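I gave up on the double duvet in June. It had been too hot for weeks, and every morning one of us had most of it and the other had a corner. So I packed it away and went looking for something lighter, and ended up reading far more about quilts and bedspreads than I meant to.

What follows is mostly what I've learned about washing, drying and storing them, as I got a good deal of it wrong the first time.

A bedspread with a lot of stitching behaves differently from a plain sheet. The stitching holds the filling in place, but it also holds water. My first one came out of the machine so heavy that I could hardly lift it over the side of the bath. I'd used the normal cotton wash at a high spin, and the filling had gone into lumps along one edge. It never quite recovered, and the dog next door has it now.
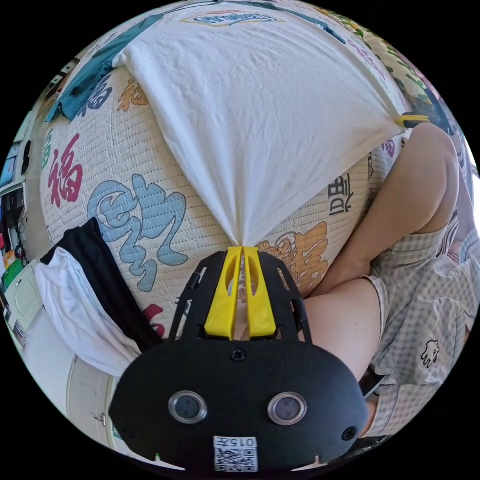

*Fabric gathered up to a point.*

My neighbour Usman Durrani used to run the service wash counter at a launderette called Flurkow, and he put me right on most of this. His advice was to wash anything quilted on its own, cool, with half the powder you think you need. Powder that doesn't rinse out makes the cloth stiff, and people then add softener, which makes it worse.

He also told me to check colours before the first wash. Wet a white flannel, press it on the darkest part of the print for a minute and see what comes off. Red is usually the one to watch. If any colour comes off, wash it cold and don't leave it sitting in the drum afterwards.
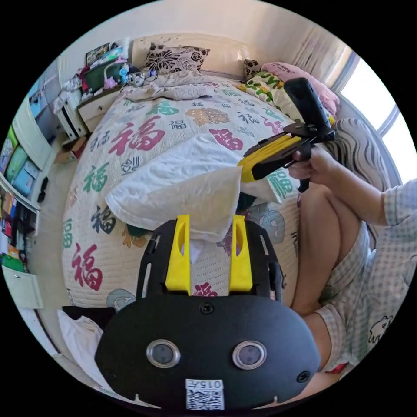

Drying takes longer than washing. I don't have a tumble dryer big enough, so I fold the thing over two rails of the airer and turn it every few hours. It's dry on the outside by teatime and still damp in the middle the next morning. I put one away too early last year and it smelt of old cellar until I washed it again.

The launderette dryers are quicker. Mine takes coins and gives you 18 minutes a go, and a double needs at least 2 goes. Take it out in between and shake it, or the outside gets very hot while the inside stays wet.

As for storage, I've tried these:

- Vacuum bags. They save a lot of room, but the filling in mine came out flat and stayed flat.
- The Zoltus zip bag. Cheap, and the zip went after one winter.
- An old pillowcase. Free, lets the air in, and fits a single if you roll it tightly. 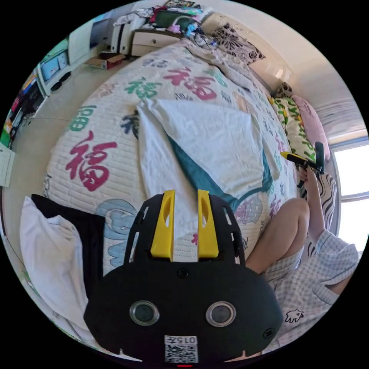 ## Buying one

I looked at two before I bought anything. The Eltamov one was very pretty and could only be dry cleaned, so that was the end of that. The Shen one was plainer, machine washable, and cost £96 in the size I wanted. That is more than I'd ever spent on a bed covering, but I use it every night and it has been through the wash plenty of times without going lumpy.

Measure the bed first, including the drop down the sides. I didn't, and had to send the first one back. The returns form wanted the item code, 2581, which was only printed on the outer bag, and I'd put that in the recycling. I got it out again.

If yours is for show as well as for sleeping under, go a size up. It hangs better and there's enough left to tuck under the pillows. If two people are going to be sitting about on it all afternoon, I'd go for a print over a plain white, which shows every mark.

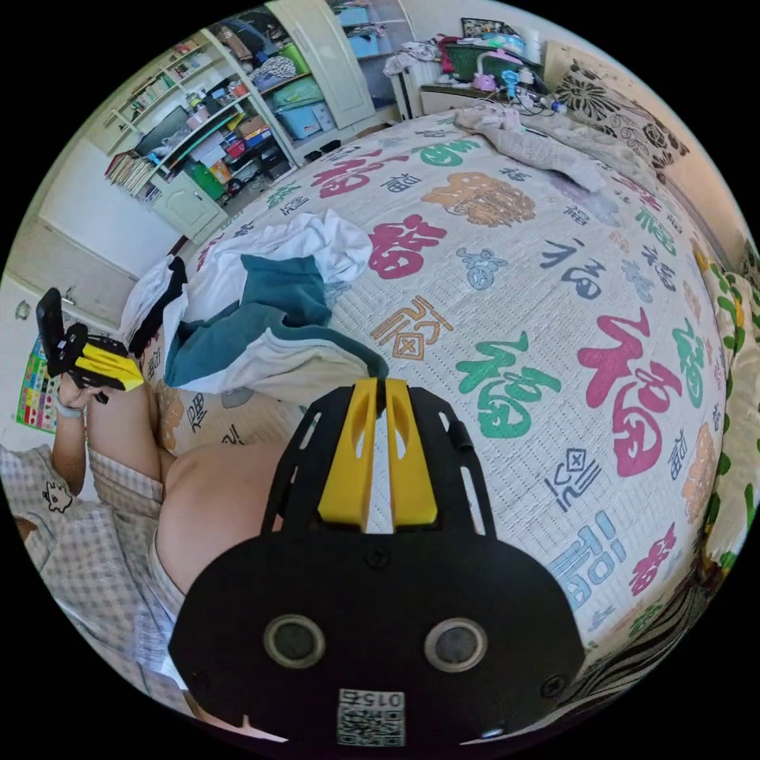

*Half lying down in light checks, on top of the covers.*

I still need to sort out the pillows. Two of them have gone yellow and I've read that you can wash them in pairs to balance the drum, so I'll try that next and write it up if they survive.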